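The Night Shift at Prieto

Thu 27 January. Snow since lunch, the number 28 bus not running, and Smaranda Bratu had walked the whole way to the bakery in her sister's boots.

"You're late," Fidel said.

"The bus is dead."

"The dough isn't."

So. Apron, hair net, hands. Prieto made bread for three hotels and one hospital and on a normal night that meant 1000 rolls before four. Tonight the hospital had called and wanted more -- staff stuck there, couldn't get home, had to eat something. Fidel had said yes before asking anybody.

She shaped. He loaded. The radio said roads, roads, schools, roads.

At eleven Yolanda Urquijo banged on the back door with her coat over her head. She owned the place. She never came at night.

"Heat's out at my house," she said. "Give me a knife or something."

They gave her the scraper. She was bad at it. She had been good once, you could tell from how mad she got.

Midnight. One o'clock. The second oven made its noise and quit. Fidel kicked it, said a word, kicked it again. Nothing. Smaranda thought about her bed. Just that, for maybe an hour, while her hands did the rolls. Her mother's apartment, the back room, door shut.
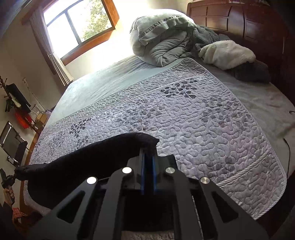

The leaf-print pad, gray on gray.

She wanted to lie down on it so much her teeth hurt.

"Talk to me," Yolanda said. "I'm falling asleep standing up."

"About what?"

"Anything. What did you want to be?"

"A pilot."

Fidel laughed, then saw her face and stopped laughing. "A pilot pilot?"

"I had the forms. It was 100 to send them in and I had 50." She flipped a roll onto the tray. "Then I had the 100, and it was the wrong month. Then my mother's hip."

Yolanda scraped the table. Scraped it again, same spot, it was clean allready.

"Where are the forms now?"

"In a drawer. I don't know. They're old."

Nobody said anything for two trays.

By three the snow had quit and the hospital's guy was out back with his truck, chains on the tires, stamping his feet. They carried racks out to him. The steam went straight up. Smaranda held the door with her hip and looked at the sky, which had cleared off, and there was a plane way up in it, one small light blinking, going somewhere south.

"They're flying," she said.

Fidel looked. Yolanda looked too, a rack of rolls agianst her chest.

"Find the drawer," Yolanda said.

"It's three in the morning."

"Tomorrow then." She shoved the rack at the driver. "Careful, those are hot."

They went back in. There were still the hotels to do.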